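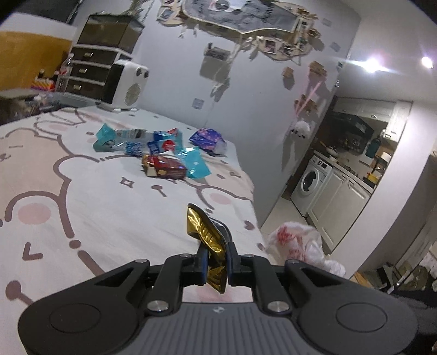 HOUSEHOLD WASTE AND MATERIALS
Unit 6: Sorting at home, wrappers and paper products
Course notes prepared by Sevim Baysal

Read these notes before the seminar. Bring your waste diary, filled in up to the night before. If you missed the session on collection routes, get the notes from Remzi Ateş at the department office, as the second half of this unit depends on them.

1. Where we are in the course

Up to now we have looked at waste after it leaves the home: the truck, the transfer station, the sorting line, the landfill. This unit goes back a step, to the room where something becomes waste in the first place. Most written advice on sorting assumes a kitchen with several bins in it. Many items are thrown away somewhere else, such as the bedroom, the car, the bathroom or a desk at work, where there is often a single small bin or none.

Small items are the main concern. A large box gets noticed and dealt with. A candy wrapper goes into a pocket, a drawer or the nearest bin.

2. Terms

Source separation: sorting done by the person who throws the item away.
Contamination: material in a recycling stream that does not belong there, or that belongs there but is too dirty to use.
Residual waste: what is left when everything with a separate stream has been taken out.
Composite: a material made of layers that are bonded together and hard to pull apart again.
Fines: pieces small enough to fall through the screens at the start of a sorting line.

Students often mix up residual waste and contamination in the written test. Residual waste is in the right place. Contamination is in the wrong place.

3. Wrappers that look like metal

A shiny wrapper may be aluminum foil, or it may be plastic film with a very thin metal coating. The two look much the same on a store shelf. Foil can be recycled as metal where a program takes it. Coated film usually can't, and goes in residual waste in most towns.

The common home check is the scrunch test. Crush the wrapper in your fist and let go. Foil stays crushed. Film tends to spring open. The test is useful but it has limits. A wrapper with a paper layer may stay crushed too, and a tightly twisted film wrapper may hold its shape for some time. If the result is unclear, treat it as film.

Size matters even with real foil. A single candy foil is likely to end up in the fines and be lost. Saving foil and pressing it into a ball the size of a fist gives it a much better chance of staying on the belt. Food should be wiped off first. It does not have to be spotless.

Colored foil is handled the same way as plain foil.

4. Tissues and other soft paper

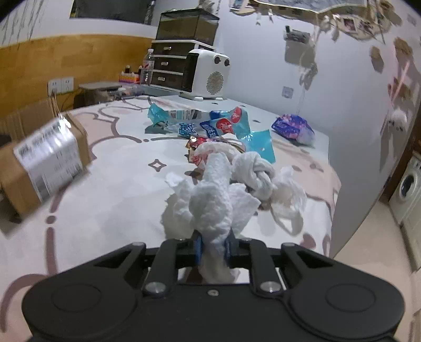

Paper recycling depends on fiber length. Each time paper is pulped the fibers get shorter and weaker. Office paper has long fibers and can go around several times. Tissues, napkins and paper towels are made from short fibers to begin with, or from fibers that have already been recycled, and there is little left to recover.

There is also the question of hygiene. Used tissues carry whatever was wiped up with them, and sorting line workers should not have to handle them. For both reasons, tissue products stay out of the paper bin, including clean ones.

Composting is possible in some places. Plain tissue with no lotion, dye or cleaning product on it breaks down well in a home heap if it is torn up and mixed with wetter material. Town programs vary, so check the local list. Paper towels used with grease or cleaning spray go in residual waste.

Wet wipes are a separate product. Many contain plastic fiber and they should not be composted or flushed.

5. Case: the Gollora building study

Gollora is an apartment building used for a student project in March of last year, led by Danjuma Fashola and Gülizar Dönmez. Residents agreed to have their bedroom and bathroom bins collected apart from the kitchen bins for the length of the project. The team sorted 2715 items by hand and logged each one by type, material and the bin it came from.

Points to take from the report:

The non-kitchen bins held mostly tissue products, cotton items, small wrappers and empty toiletry containers. The containers were the only group that could have been recycled in large numbers, and most had been thrown out with the cap on.

Residents knew the kitchen rules well. When asked about bathroom bottles, many said they had never thought of them as recycling.

The team tried two changes. On one floor they handed out a second small bin for the bathroom. On another they handed out a printed list only. The floor with the bins did better. The floor with the list showed a small change that faded before the project ended.

Recep Canpolat's comment in the margin of the report is worth reading in full. He argues that the two floors were not well matched, with more families on one and more single tenants on the other, and that the result should be repeated before anyone relies on it. Be ready to say whether you agree.

6. Problems with printed guidance

Compare the two leaflets in your packet, one from Posance and one from Wostora. Look for the following.

Does the leaflet name items, or only materials? People hold an item in their hand, and many can't name the material.
Does it say what to do when the reader is unsure?
Is tissue listed at all?
Does the word "paper" appear without any limit on it?

The Posance leaflet uses color alone to mark the streams. Think about a reader who can't tell red from green, or who has a black and white copy.

7. Seminar work

Work in pairs. Choose one room other than the kitchen and write a sorting guide for it that fits on half a sheet. Use everyday words. Each pair will swap with another and mark anything they could not follow on a first reading.

Written answers, half a page each, due at the start of the next unit:

a) Explain why clean foil may still be lost at a sorting plant.
b) Give two reasons tissue products are kept out of paper recycling.
c) Describe one weakness in the Gollora study and how you would fix it.

Reading: Türkmen, chapter 2, and the section on composites in chapter 6. The tables at the end of chapter 2 are not needed for the test.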